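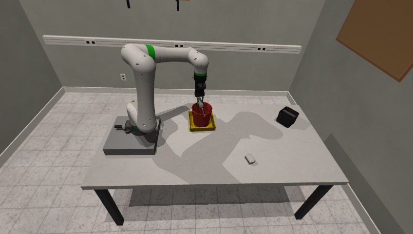

The usual complaint about contact-rich planning is that the solver is slow. Rimantas Sepp, who leads the motion group at Telau, thinks the larger problem is that the solver is asked the wrong question. His team's planner, Trokov, gets a goal stated in terms of objects: this bucket, on that tray. It then has to decide which part of the bucket matters. For the task used throughout Telau's simulation work, a red bucket and a shallow yellow tray, the gripper points straight down over the bucket and the useful geometry amounts to one thin handle. Most of the planning effort goes into treating that handle correctly.

Trokov splits a task into modes. A mode fixes which contacts exist and leaves everything else continuous. Free motion is a mode, and so is a rigid grasp. The earlier version had only those two, and it handled blocks and boxes well enough. Buckets broke it. A handle that pivots at the rim does not hold its load rigidly, and a planner that assumes it does will compute a place pose the bucket never reaches.

The fix was a third mode, called a hung load. The gripper constrains one point on the handle, the bucket is free to rotate about the handle pivots, and gravity closes the problem. Sepp's group added it in September. The mode has 8 parameters, of which two are estimated at run time and the rest come from the object model.

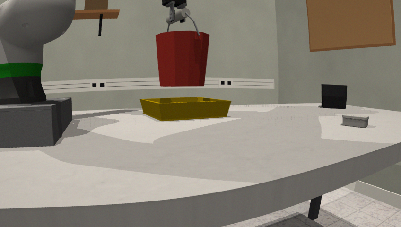

A hung load changes what a safe trajectory looks like. The arm can accelerate as hard as its joints allow during free motion, but once it carries a bucket the limit is swing, and the planner has to buy time at the end of the transfer for the motion to die out. With the bucket hanging by its wire handle directly above the tray, horizontal error is the only quantity the place controller needs to check before it commits. Trokov checks it over a window of 30 control cycles. If the estimate stays inside tolerance for the whole window, the descent begins. If it does not, the window restarts.

The restart rule sounds trivial and was not. In the first implementation the window slid forward continuously, so a slow pendulum could pass the test while crossing the center at low speed. Sepp found the fault by replaying logs at quarter speed. "The controller was right about where the bucket was," he says. "It had no opinion about where the bucket was going." The current test looks at position and velocity together.

Perception is handled by a separate process, Derex, which publishes object poses with a covariance attached. Thin structures are its weak point. A wire handle covers few pixels at most viewing angles, and shadows on a pale tabletop can produce edges stronger than the wire itself. Derex therefore never searches for the handle directly. It fits the bucket body first, then samples handle angles from the model and scores each one against the rendered silhouette. Sepp's group settled on 117 samples per fit. Fewer gave visible jumps between updates, and more cost time without moving the error.

Views from close to the gripper need their own treatment. The hand hides part of whatever it is working on, and a container rim that appears as a clean polygon from across the table becomes an open curve with the near side missing.
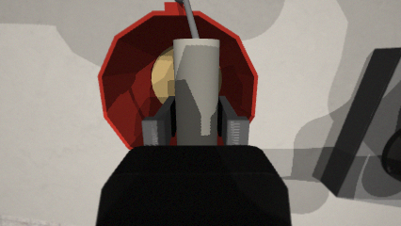

Derex deals with this by masking the gripper from its known joint state before the fit runs, then inflating the mask by a few pixels. Points under the mask count as unknown. An earlier build counted them as empty, and the optimizer responded by shrinking the container until it no longer reached the fingers.

The two processes share one scene graph, stored in a format Telau calls Siliņa. Each edge in the graph names a relation and a mode, so "bucket on tray" and "bucket hung from gripper" are different edges with different constraints. Planner and estimator both read the edge type before doing any arithmetic. The regression suite has 83 scenes, all of them run on every merge, and a failure report gives the edge where the two sides disagreed along with both pose estimates.

What the suite does not yet cover is friction between the handle and the fingers. Trokov treats the grasp point as fixed along the wire. With a full bucket and an off-center grasp the point can slide, and the load tilts. Sepp has a slip mode on a branch, with two more parameters and a contact test that still triggers too early when the gripper reverses direction. It stays out of the main build until that test is fixed.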